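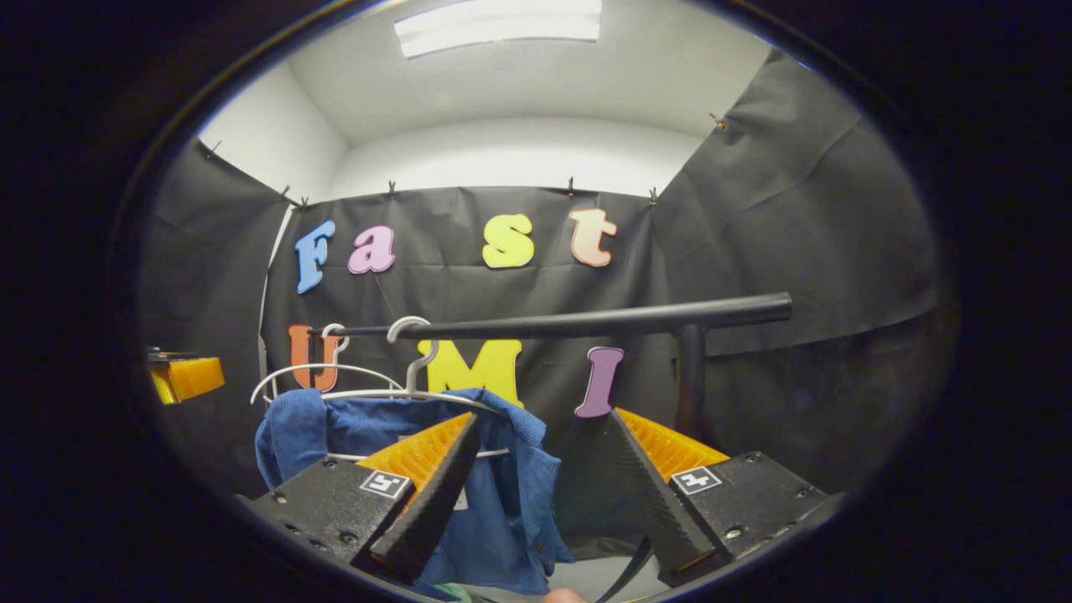
Bikent Garment Care Label Survey - Data Card

April 20, 2021
By Gearóid Doherty and Jarlath Egan
14 shares | 2 comments

Summary

The Bikent Garment Care Label Survey is a table of washing, drying and ironing instructions copied from the sewn-in labels of 312 shirts, blouses and light jackets. It was prepared by the Textile Records Office at Dremport for use in teaching, in museum and costume store work, and in studies of how care instructions are worded. Each row stands for one garment. The data set contains no personal information and no details of any former owner.

Contents of the release

The release is made up of three files. The file garments.csv holds the main table. The file symbols.csv lists the care symbols and the short code given to each. The file changes.txt records corrections made after the first draft. All files are saved as plain text in UTF-8, with commas between fields and one header row.

Fields in the main table

garment_id - A four-digit number. Numbers are not reused when a row is withdrawn.
type - One of shirt, blouse or jacket.
fiber_text - The fiber content as printed, including spelling errors.
wash_max_c - The highest washing temperature given on the label, in degrees Celsius. Left blank where the label gives only words such as "warm" or "cool."
dry_code - Tumble drying, line drying, flat drying or none stated.
iron_code - The ironing symbol, using the codes in symbols.csv.
extra_text - Any further wording, such as "wash with like colors" or "reshape while damp."
label_state - Clear, worn or partly lost.

How the labels were recorded

Garments were drawn from the Grerneo lending wardrobe and the Daly teaching collection. Two readers copied each label separately, without sight of the other's work. Where the two copies differed, the label was read again by both readers together and the agreed text was entered. Labels in more than one language were recorded in English only, and the presence of other languages was not noted. The readers worked from October until the end of the winter term.

Words were copied as they stood. The office did not correct grammar, expand short forms or fill in missing letters by guesswork. A missing portion is shown by three periods in square brackets.

Known limits

The survey should not be treated as a fair sample of clothing on sale. Both source collections favor cotton and cotton blends, and knitted garments are absent. Temperatures of 40 and 50 degrees are well represented; a few labels give 45, a figure that does not match the usual steps and has been kept as printed. Users who group temperatures should decide in advance how those rows will be handled.

The label_state field reflects the judgment of the readers and was not checked against any outside standard. Worn labels are more common among older shirts - users comparing wording across decades should also note that the date of manufacture is not recorded.

Permitted use

The files may be copied, changed and shared for any lawful purpose, provided that the Textile Records Office is named as the source. The survey is a record of label wording. It is not advice on the cleaning of any garment, and the office accepts no liability for damage arising from its use in that way.

Corrections

Reports of errors should give the garment_id, the field in question and the proposed change. Accepted corrections are entered in changes.txt and carried into the main table at the next release. Earlier releases remain available on written request.

Suggested citation

Doherty, G. and Egan, J. Bikent Garment Care Label Survey. Textile Records Office, Dremport.

Related items

Button and Fastening Terms: A Short Word List
Daly Teaching Collection: Storage Register
Grerneo Lending Wardrobe: Notes for Borrowers
Care Symbols File: Change Record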